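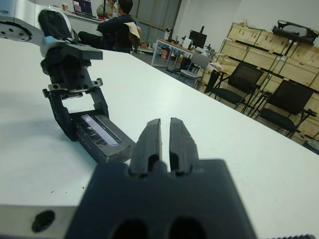 Garnlow releases version of Besnard planning software for two-armed robots

SIDVILLE, June 2024 -- The Garnlow research institute has released a new version of Besnard, its motion planning software for robots that work with two arms over a shared table. The release is open to universities and companies under the same license as the earlier one, and existing users can install it over their current setup.

Besnard decides how each arm should move so that both can reach the same area without touching each other or the table. In the earlier version, the software planned one arm first and then fitted the other around it. The second arm often had to wait, and in tight spaces it sometimes found no path at all. The new version plans both arms together and checks the distance between them at every step of the motion.

The institute tested the change on a set of 1312 planning problems collected at its laboratory in Sidville. The problems range from simple reaches to cases in which both grippers must come close to the same small object. The new version found a usable plan for 1182 of them within the time limit of 1000 milliseconds. Problems that were not solved in time were mostly those in which one arm had to pass behind the other, and the institute said work on these cases will continue.

Perception has been changed as well. The software now keeps a model of the tabletop and of the objects on it, and updates that model each time a new camera view comes in. When an object is hidden behind a gripper, Besnard holds its last known position for a short period and marks it as uncertain. The planner then leaves a wider margin near that object until it comes back into view.

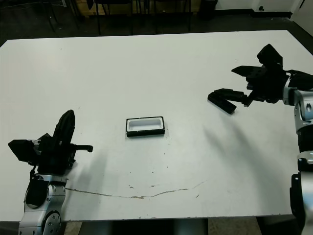
Low, flat objects such as trays received particular attention during development. Their edges are close to the table surface, and a small error in height can lead a plan to press a finger into the table. The new version estimates the height of the surface separately from the height of the object, and operators can set the smallest clearance allowed for each finger.

The release also includes a tool for reviewing recorded runs. It shows the planned path and the measured path of each arm on one timeline, together with the point at which any new plan was made. A set of 460 recorded runs is supplied with the tool so that users can compare planner settings before trying them on their own equipment.

Part of the work was carried out with Narelano, an engineering firm that supplied the interface between the planner and the low-level arm controllers. Under the new interface, a plan can be replaced while the arms are moving. The controllers blend the old path into the new one, and if no valid plan arrives in time they bring both arms to a controlled stop.

Users of the earlier version should note that the format of the settings file has changed. A conversion script is included, but custom collision margins must be entered again by hand. The institute will provide fixes for the earlier version until September, after which only the new version will be supported.

Documentation and installation files are available from the software page of the institute. Requests for support may be sent through the form on the same page.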